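Stostalness drying log: README

4 min read

Stostalness is a table of 2543 household drying records, collected to check a claim printed on the side of the Plukamico dehumidifier box: that indoor washing dries "in half the time". I didn't believe it when I started. I'm still not convinced, but I'm also less sure than I was that this data can settle the matter, so please read the rest before you make a chart out of it.

What's in the file

One row per load. Columns are household, room, load_type, hung_at, dry_at, window_open, heater_on, machine_on, weather and notes. Times are local and rounded to the quarter hour by whoever filled in the sheet. A blank in machine_on means they didn't answer. Don't turn it into a no. I did that in the first version and it made the Plukamico look far better than it deserved.

Where it came from

All households are in Bakhtiari or Drevier. Bakhtiari is coastal and damp, Drevier is inland and dry enough in summer that a towel on a chair will sort itself out. Of the full set, 605 rows are from Drevier. Pooling the two towns gives you a nice big average that describes neither of them. Sheets were handed out in April and came back in dribs and drabs, so the colder weeks are better covered than the warm ones.

Why you should be suspicious

"Dry" was never measured. We asked people to write down when they'd be happy to fold the item and put it away, and people differ wildly on that. One household seems to have called everything dry at 7 am, which tells me when they get up and nothing about their socks. I've kept those rows and flagged them in notes.

Overnight loads are worse. If something dried at 2 am, no one was up to see it. There are 181 rows where the gap between hung_at and dry_at spans the whole night, and I'd drop them from any timing work.

People who'd paid for a dehumidifier knew they were testing a dehumidifier. Draw your own conclusions about their rounding.

The first 100 rows were typed in from paper by me, some of it in handwriting I wouldn't swear to. The colour column was abandoned partway through and has been removed. If you have an old copy that still includes it, bin it.

What it might be good for

Comparing rooms within a single household. Teaching someone why self-reported times are a mess. I wouldn't use it to buy an appliance, and I'd be wary of anyone quoting it to sell one. Please don't write "the Stostalness study found" anything. It's a spreadsheet.

Hanging points

The hanging_points file was added later, after complaints that a crammed rack and a half-empty one were being treated as the same load. It records how many places a household could hang something in the drying spot, which I suspect matters more than any machine. The coding rule is crude: a hanger counts as one point, even a peg hanger like the pale yellow one on the pine rack, with five plastic pegs dangling from its zigzag bottom edge. You could fairly argue that should be five. I went back and forth, then left it at one, as small things pegged that close together share the same damp air. Households in Drevier may have used their own rule anyway, and I can't tell from the sheets, so treat the column as a guess for that town.

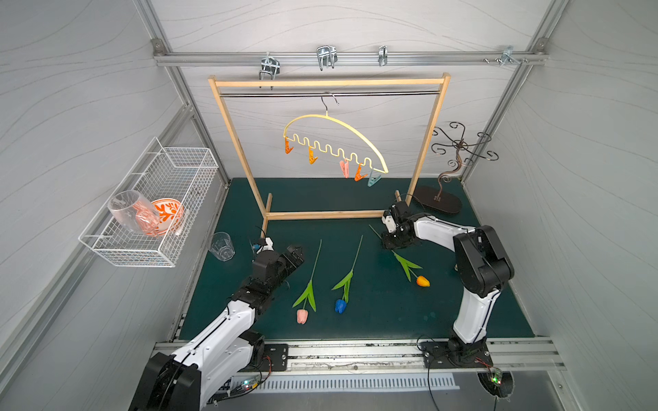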